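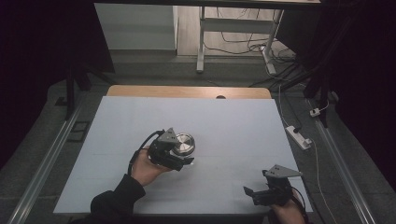 Kiltik Support Desk
Ticket: Left gripper drops out during the lid task
Product: Purves hand-held pair, with Bivix recorder
Site: Plollent, demo room
Priority: High (raised from Normal by customer, then raised again by customer)
Status: Closed

Opened by Euan Buchanan, Wednesday, 8:10 am

We have an open day tomorrow. The left gripper on the Purves pair stops reporting to the Bivix for a second or two at a time, then comes back as if nothing happened. The right one is fine. It only does this on the lid task: left gripper picks up the round metal lid, passes it across the white board to the right gripper, right hand puts it down. Visitors are supposed to try this themselves after watching me do it. At the moment they would be watching me do it and then watching me apologize.

Already tried: turning it off and on, a different lid, going for coffee.

Support, 8:45 am

Thanks for the detail, and for ruling out the lid. Could you please tell us:

1. Recorder software version
2. Whether the jaw reading freezes or goes to zero
3. Whether the status light on the recorder changes when it happens
4. Whether the cables have been moved recently

Euan Buchanan, 9:20 am

1. Whatever it came with in March. I have been pressing Later.
2. Freezes. Then jumps to catch up.
3. Goes amber, then green again before I can point at it.
4. Everything has been moved recently. We cleared the room for the open day.

Log from this morning's session:

session start
left: connected
right: connected
left: signal lost, frame 1,525
left: connected
left: signal lost
left: connected
session end (user)

The user was me. I had run out of patience.

Support, 9:50 am

A freeze with a quick recovery is nearly always the connection and very rarely the gripper. Please do the following in order, and stop when the fault goes away.

Step 1. Swap the two cables at the recorder end. Leave the gripper ends alone.
Step 2. Run 50 lid passes at your normal speed.
Step 3. Tell us which side drops.

Euan Buchanan, 11:05 am

Fifty passes done. I would like it noted that this is a lot of passes for one lid.

Still the left gripper. The recorder now calls it the right gripper, as you would expect after a swap, and this upset me for ten minutes before I remembered why. So the port on the recorder is fine, I suppose?

Support, 11:15 am

Yes, the port is cleared. That leaves the cable or the gripper. Please swap the cables back so the names match the hands again.

Next, hold the left gripper still on the board with the jaws open and move only the cable, starting at the gripper end. Bend it gently where it leaves the back of the housing, then work your way along. Watch the light.

How are you wearing the cable? It should have a relaxed loop behind the hand and then run down the forearm. If it is pulled tight at the housing, a long reach across the board will tug on it every time.

Euan Buchanan, 12:30 pm

The loop was fine. It goes over the hand and down toward the sleeve, like in your setup guide, which I have now read.

Wiggling near the gripper did nothing. Wiggling at the far end, where it goes into the extension, turned the light amber on demand. The plug was not all the way in. When I pushed it there was a click, the kind you hear and immediately start thinking about how to phrase your next message.

I would also like to withdraw the second priority increase.

Support, 12:40 pm

No need, it is done automatically on closing. The locking collar on that plug should be turned until it stops. Please check the one on the right as well, then run the lid task 80 times and send us the log.

Euan Buchanan, 2:55 pm

Both collars turned. The right one was half a turn short and was presumably saving itself for tomorrow.

80 passes, no drops:

session start
left: connected
right: connected
session end (user)

I dropped the lid twice, but the recorder takes no view on that. One question before you close this. Visitors will be swapping in and out all afternoon. Do we restart the session for each person?

Support, 3:10 pm

Yes please, one session per person. Put both grippers down with the jaws open, end the session, let the next person pick them up, then start again. If someone starts with the jaws squeezed shut, the zero will be off and the reading will look wrong until you restart.

Left-handed visitors can do the task in reverse. There is no setting for it. They just start with the other hand.

Please also install the pending recorder update, but after the open day.

Euan Buchanan, 3:20 pm

Pressing Later, for once on instruction. You can close it.

Resolution: extension plug not fully seated, collar not locked. No parts sent.
Ticket closed by Support, 3:25 pm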